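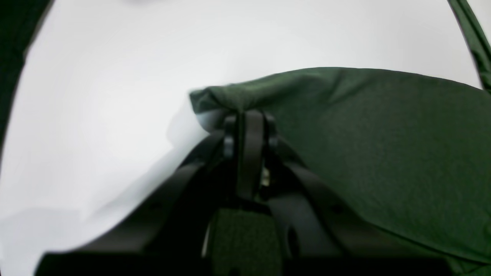
Tecido verde-escuro de textura fina.

Brerkadura é um gênero de dança em roda acompanhada por conjunto instrumental, praticado na localidade de Zavar e nos povoados vizinhos. O termo designa tanto a dança quanto a peça musical que a sustenta. O repertório conhecido compreende 981 melodias, a maior parte em compasso ternário.

Estrutura musical
Cada peça divide-se em duas seções, a segunda executada uma quarta acima da primeira. A repetição é obrigatória na seção inicial e facultativa na final. O andamento aumenta gradualmente até a cadência, momento em que a percussão se cala e a melodia é concluída apenas pelas cordas. A afinação é ligeiramente inferior ao padrão moderno — característica que dificulta a participação de instrumentos de sopro de fabricação recente.

Conjunto
A formação usual reúne rabeca, viola de arame, tambor de mão e, em alguns povoados, uma segunda rabeca que dobra a melodia à oitava. O acordeão foi incorporado mais tarde e permanece ausente das execuções cerimoniais.

Coreografia
Os dançarinos dispõem-se em dois círculos concêntricos que giram em sentidos opostos. Na segunda seção, o círculo interno abre-se e os pares trocam de posição. Os passos são curtos, com apoio na planta do pé. 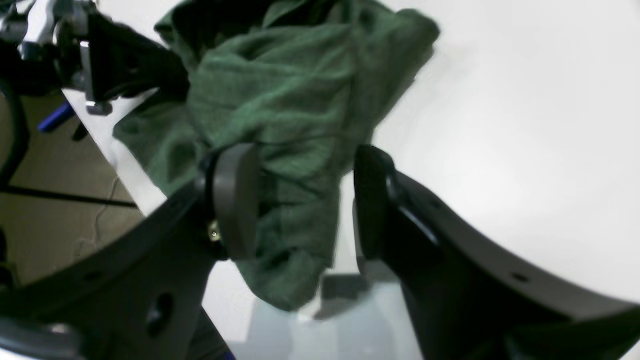

Pano verde de textura macia, amarfanhado, sobre uma superfície branca.

Fontes e difusão
O principal acervo é a Coleção Laizer, com 3166 folhas manuscritas, entre partituras, letras e anotações de passos. Parte do material foi gravada pelo selo Skondent, em edição limitada a 500 exemplares. O encontro anual de Zavar realiza-se em outubro e recebe conjuntos dos povoados vizinhos. A variante cantada, com texto improvisado em quadras, é considerada por parte dos estudiosos um gênero à parte.

Ver também
Dança de roda
Música para rabeca

Última modificação desta página: 26 de dezembro de 2024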